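Brudirden laundry set, README

Hand-held gripper recordings of cloth handling, made at home and in the shared shop on Fagundes. Work in progress. Read this before you pull anything.

What's in it
39 recordings, cloth only. Picking up, pulling apart, laying down, a bit of folding. Clothes and plain pieces of fabric mixed. No rigid objects as targets, the other folder has those (mugs, lids, that stuff) and it's a mess, don't use it yet.

Each recording has:
- video from the camera on the gripper
- finger opening over time, in mm
- a notes.txt, sometimes one line, sometimes empty. sorry

Hardware
Gripper is build 4. Builds 1 to 3 are dead, parts went into this one. Printed in the shop on the Prokik. Print files in /cad, print the brackets flat or the layers split right where the finger pads bolt on. Ask me how I know.

Cable relief is a zip tie. Works.

Build 4 changes
- stiffer brackets
- new spring, the old one was giving up after one evening
- camera mount moved back 2 cm, so don't mix with footage from build 3 without recalibrating

Calibration
Run calib.py first, every time the pads come off. Close the fingers all the way, hit enter, open all the way, hit enter. If the open number comes out under 43 the spring is in backwards. Flip it and run again. Values get saved to calib.json, and yes it overwrites the old one, make a copy if you care.

Recording
Plug in, wait for the beep, start rec.py, then squeeze twice so there's a sync mark at the front. Forgot the squeezes on a few of the early ones, those have "nosync" in the name. Alignment there was done by eye and is proably off by a frame or so.

Go slow. Slower than feels right. Dark fabric on dark fabric is the hard case and we want more of it, but the room light has to be on or the folds just turn to mush.
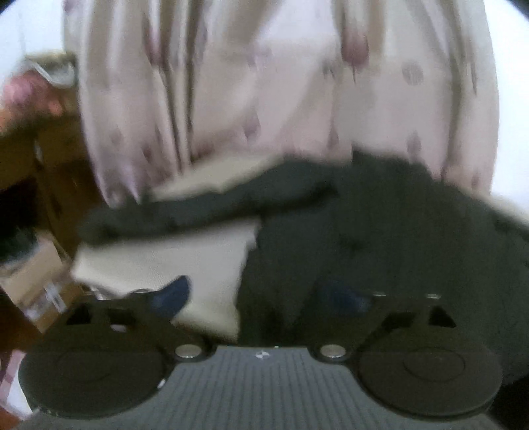 Blur: a lot of it in the fast recordings. I kept them. If you're training the cloth segmentation part, filter with --maxblur, default is loose. For the finger tracking it matters way less.

Hands: other people's hands get into some recordings. Not labeled. Yolanda Alcantara is going through them by hand, first half should land in March.

Known problems
- timestamps drift on anything over 2 minutes, fix is in the Nellus branch, not merged
- finger opening reads slightly negative when fully closed on nothing, clamp to zero
- thick fabric pushes the pads apart at the tips so the opening number is too small there
- folder names have spaces in them. will fix

Not done
Force sensing. Left-handed version. Any kind of test split, make your own for now and split by recording, NOT by frame.

Use
Do what you like with it, leave a note if you find something broken. Bracket files same deal. If you print a set and teh holes come out tight, drill them, don't force the screws.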